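Meltanora work mat, teal green: three months on the mending table

I do small repairs and cleaning on belts, bag straps and shoes, mostly for people I know and now and then for the second-hand shop in Hostthorpe. For years I worked on a folded towel. It moved when I pushed against it and it kept hold of old polish, so in March I bought the Meltanora mat from Idico, who had it at £59 with delivery on top. I have used it most evenings.

The mat came rolled in a cardboard tube. It did not want to lie flat at first. I put books on the corners overnight and that dealt with three of them, and the fourth needed another day. There was a slight smell when I opened it, gone by the end of the week.

It comes in two colours, and I picked the teal green because most of what I work on is black or dark brown and I wanted to see the edges. Black thread is easy to find on it too. Grey thread less so. 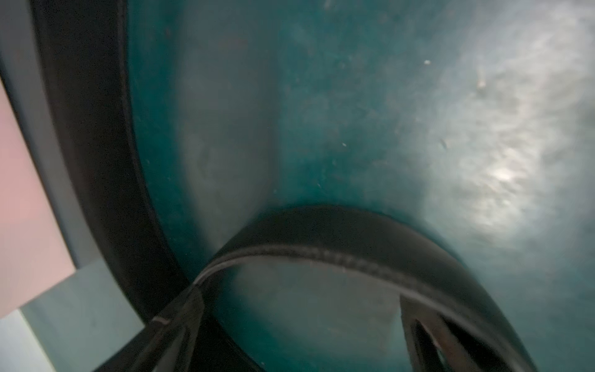 Photo: Yvette Kowalchuk

The colour depends a lot on where the light is coming from. Straight on it is a deep blue-green. Where the light catches it the green goes pale and hazy, and you get cloudy patches and soft streaks that the shop's own pictures don't show at all. Bits show up as well. Any small pale speck of dust sits there looking at you, and I wipe the mat before I start and usually once more halfway through. If you are the sort of person who is bothered by that, buy the other colour, though I have not tried it and can't say if it is better.

Wiping is easy enough. A cloth wrung out in warm water takes off most things. Brown polish came away the same evening, and a drop of edge paint that I had left until morning needed picking at with a fingernail. I have not used any solvent on the mat. The leaflet says not to and gives no more detail than that.

Grip is the main reason to own one. The towel used to travel across the table with the belt on top of it. The mat stays where I put it on bare wood, and it stays fairly well on a tablecloth — fairly, because the tablecloth itself moves. On top, the finish is smooth, so a strap slides a little if you only hold one end. I hold the far end down with my other hand or a tin of something heavy.

I would have liked it longer. Short straps fit stretched out, but a man's belt has to be coiled or hung over the side of the table. Coiling is fine for looking over the stitching and wiping the face. For doing the edges properly I want the length laid out straight, and for that I move the whole job to the kitchen worktop.
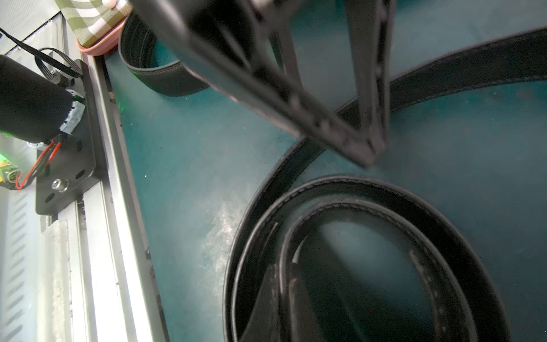
Black belt in loose coils on the mat, light grey stitching along the edges.

The black belt is a good test of what the mat is for. Against the green I can follow the stitching round the curves without switching on the big lamp, and the row of holes is easy to check for stretching. Creases and the lighter worn spots stand out too, so I know where the conditioner needs to go. On the towel I missed places like that and had to go back to them in daylight.

As for wear, the surface is still smooth but it no longer looks new. There is a whitish patch running across it at an angle, which shows more in some lights than others. It has no effect on the work. I do think a mat at this price could keep its looks for longer than this, and I wrote to Idico to ask if there was anything I should be putting on it. They replied in two days and suggested mild soap. I tried it and the mat was clean, with the patch much as it had been.

Soledad Achterberg, who taught me to stitch, has the Lavoie mat and let me borrow it for a weekend. It is thicker and lies flat straight out of the packet. It is also heavy to carry about and stiff to roll, and I have to clear my table for supper, so that settled it for me. If you have a bench you can leave set up, the Lavoie is probably the better buy.

I don't punch holes or cut on the Meltanora. It isn't sold as a cutting mat, and I keep a separate board for the punch. Worth knowing before you order, as the listing puts it next to the cutting mats and the pictures are very alike.

Good: stays put on wood, wipes clean, rolls up small, dark leather shows up well on it.

Less good: shows every speck, marks sooner than it should, a bit short for a full belt, slow to flatten.

I would buy it again at £59, or sooner in a sale. I would not pay more than that.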